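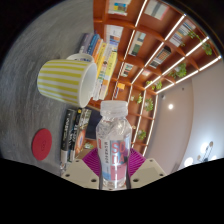
Saturnino Barroso started selling soft drinks from the back of his uncle's hardware store in Arroyo when he was nineteen. He still has the first order book, with the prices written in pencil. His import business, Markano, now stocks nearly 900 kinds of soda, tonic and sparkling water, and most of them come from bottlers too small to have a sales office.

"People think I go looking for strange flavors," he says. "I look for things somebody grew up drinking. If a town drinks it every day for thirty years, there's a reason, even if I don't like it."

He doesn't like all of it. He won't name the ones he can't finish, but he admits there is a shelf in the warehouse he leaves to his business partner, Emiliano Montoya, who does the tasting when a sample is very sweet. The two met at Brulura, a bottling plant that closed after a bad August, and they bought 2 of its delivery trucks at the sale.

The trucks are still running. Barroso drives one himself on the coast route, which has 7 stops and takes most of a day. He says he learns more from the corner stores than from the sales figures.

"A store owner will tell you the cap is hard to open, or that kids pick the one with the big letters," he says. "You won't see that on a spreadsheet." 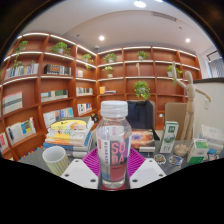
Clear soda in a clear bottle, with the name in large letters on the label.

Shipping is the part of the job he would give away. Drinks are heavy and cheap, so the freight can cost more than what is in the bottle. Last year he lost 4,000 bottles when a container sat at the port and the paperwork had the wrong weight on it. Montoya spent a week on the phone. In the end they paid to have the whole load destroyed.

"I was angry for a month," Barroso says. "Then I hired someone who checks forms."

He has been asked to make a drink of his own and has turned it down each time. Dritwood, a restaurant group that buys from him, offered to pay for the recipe and the first run. He told them he knows how to sell soda and has no idea how to make one.

What he wants next is a bigger cold room and a second driver for the inland stores, where orders have grown since spring. He also wants to visit the family in the hills whose grapefruit soda he has sold for years without meeting them.

"We only talk by letter," he says. "They write very short letters."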